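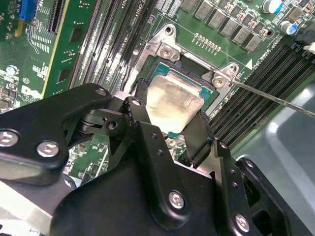

Mistdale repair day goes inside the desktop, old processors and all

2024-09-24

Old desktops got opened up at the Mistdale library annex this week, and the busiest table was the one doing processors. Green motherboard, metal socket frame, chip with a dull smear of thermal paste on top. Not pretty but that's what they look like once the cooler is off.

The repair day is put on by Cilitz, the parts shop on the corner, together with the reuse group Zilano. Doors opened at 13:00. 40 people signed up, and 30 machines are on the list to be stripped, checked and put back together for homes that need one.

Most of it is slow work. Cooler off first, then the paste gets wiped, then the loading plate that holds the chip down. The screws at the corners of that plate are small and they strip easy, so the advice at the table was the right size driver and no leaning on it. Chip comes straight up, never slid sideways. Pins or contacts underneath bend and then you are shopping for a new board.

Thermal paste was the big question of the afternoon. Does it have to come off? Yes, if the cooler is coming off. Old paste dries out and the fan ends up running loud all day. A lint-free cloth and some rubbing alcohol does it, then a small fresh dab in the middle. Too much just squeezes out the sides.

Also worth a look while you're in there: the capacitors near the socket. A flat top is fine. Bulging or crusty, set the board aside.

Parts that don't make it back into a PC go to Doãn, the scrap dealer out past the rail yard, who pays by weight. Zilano says the last round brought in $400 and it all went on memory sticks and power cables.

Next one is in December, same room, date to be confirmd. Bring the power cord with the computer. Take your own files off before you come, drives get wiped at the door table and there is no getting them back after that. Laptops are not being taken this time round, desktops only. Monitors no, keyboards yes if all the keys are their.

Sign-up sheet is at the Cilitz counter.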